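Tirkport Support
Ticket: Teleop demos, pot and plate task, replay stops short of the lid
Opened by: Védís Nørgaard
Site: Tollbridge, bench 2
Opened: 09/02/2022
Priority: Normal
Status: Closed, fixed by configuration

Summary
Demonstrations recorded with the leader arm look fine while the operator is driving. When the same demonstration is played back on the robot, the gripper closes early at the pot lid and misses the knob. The plate side of the task replays correctly. The fault began after the June update to the recording software.

Steps to reproduce
1. Home both arms and start a new recording.
2. Drive the follower to the pot, take the lid by the knob, lift it and set it back down.
3. Move to the plate, close on the object there, lift and release.
4. Stop the recording and replay it at normal speed.

Expected: the replay follows the operator's path and closes on the knob.
Actual: the fingers close before the arm is down at the knob.

Entry 1, Védís Nørgaard
First check was the bench layout. I compared the placement against the task card before recording anything else, using the fixed camera. 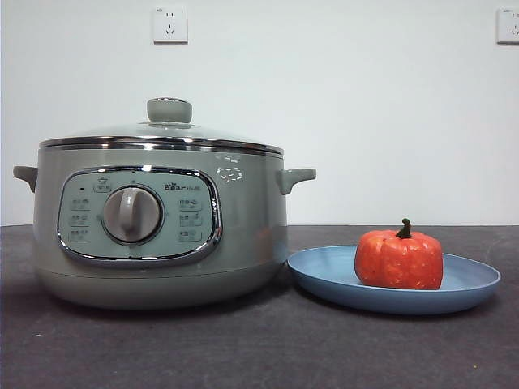 The task card from De Haan gives the order of the items from left to right and says the lid must be on at the start. We follow it for every recording so that the operators all begin from the same place. Cooker on the left, blue plate on the right with the pumpkin on it, lid on. The plate sits very close to the pot, but the card allows that. I don't think layout explains an early close on the knob, and the knob stands up well clear of the glass.

Entry 2, Védís Nørgaard
Ran the gripper by itself, with no arm motion. Open and close commands from the leader reach the follower without trouble. Replaying a gripper-only recording also works. So the gripper does what it is told, and the problem only appears when arm and gripper are played back together.

Entry 3, Tirkport Support
Please send the raw log for one bad replay and the session settings file. Also confirm which camera the operator uses when lining up on the knob. If it is the wrist camera, check that its stream is not being used as the master clock.

Entry 4, Védís Nørgaard
Log and settings file uploaded. The operators use the wrist camera for the last part of the approach and the fixed camera for everything else. I pulled up the wrist stream to check it.

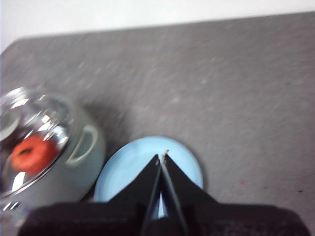
Exposure and focus on the wrist camera were last set before the update and I have not changed them. The mount is tight and the cable is seated. The picture is soft from motion blur, and I would like to know if a shorter exposure is safe under our lights. The fingertips can still be made out against the blue plate, so an operator has enough to steer by. Settings file says clock source: wrist. I did not set that, and our backup from before the update has clock source: controller.

Entry 5, Tirkport Support
That is the cause. With the wrist stream as clock source, arm positions are stamped when the next camera picture arrives, while gripper commands are stamped at once. On replay the gripper runs ahead of the arm. Your log shows a steady lead of 100 ms. Slow moves hide it, which fits with the plate side replaying correctly if your operators take that part slowly.

Please do the following:
- Set clock source back to controller.
- Restart the recorder. A reload of the settings is not enough.
- Record 6 new demonstrations and replay each one.

On exposure: try 3,000 microseconds. If the picture is too dark, go up in small steps. This is separate from the replay fault.

Entry 6, Védís Nørgaard
Clock source changed and recorder restarted. All 6 new demonstrations replayed correctly, including the close on the knob. Exposure is at 3,000 and bright enough with the overhead lights on.

What should we do with the older recordings? We have 2,000 demonstrations on the Kilitz drive, and a part of them were made after the update.

Entry 7, Tirkport Support
Anything recorded before the update is fine as it is. For the later ones, run the restamp tool with the session log next to the recording. It shifts the gripper commands and writes a new copy. Recordings without a session log can't be corrected and should be kept out of training.

Entry 8, Védís Nørgaard
Restamp finished. Spot replays on the bench are good. The recordings with no session log have been moved to a separate folder on the Kilitz drive. Clock source is now on our checklist for software updates. OK to close.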